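Can a robot do the tidying and small jobs in a shop yet?

Reading time: 2 minutes

We run a small household goods shop in Primholm, about 80 square metres with a stockroom at the back. Most of our hours go on dull work: wiping down tables, putting returned items back, unpacking deliveries in November when it gets silly. My business partner has seen a pair of robot arms quoted at 3,596 a month on a lease and thinks we should ask for a trial. I think it is too early. Has anyone used one for real chores? I don't mean a floor cleaner, we have one of those and it is fine.

Answer 1

It depends what you call a chore. I work on the test bench at Isik, and we try this kind of thing most weeks. Picking up one known item from a clear table is fairly dependable now. Using both arms on the same item is harder, as each gripper has to allow for what the other is doing. 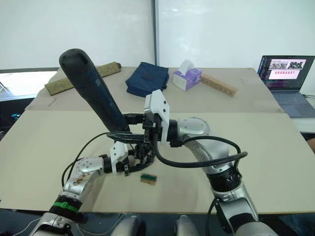
Two arms on one long black item, small block still on the table in front.

Long, round things are awkward. They roll, and if you hold them near one end they want to tip. Our last set was 260 attempts with mixed items and the results varied a lot by shape. Soft goods such as bags were the worst. Someone stood next to the arms the whole time, so I wouldn't count it as saved labour.

For a shop I would ask the supplier three things: who resets it when it drops something, how long it takes to teach it a new item, and whether it can work while customers are near. If the answer to the last one is no, you are paying for a night shift only.

Answer 2

No. We had a demo from Kälin at our place in Rurlow and it took 9 minutes to clear one shelf. A Saturday kid does it in one.

Answer 3

Slow isn't always a problem if it runs after closing. But I agree with the first answer about soft goods. I'd spend the money on better stockroom shelving and look again in a couple of years. Also check your insurance, ours wanted a separate policy for anything with moving arms.

Contact us | Copyright Primholm Community Help | Back to top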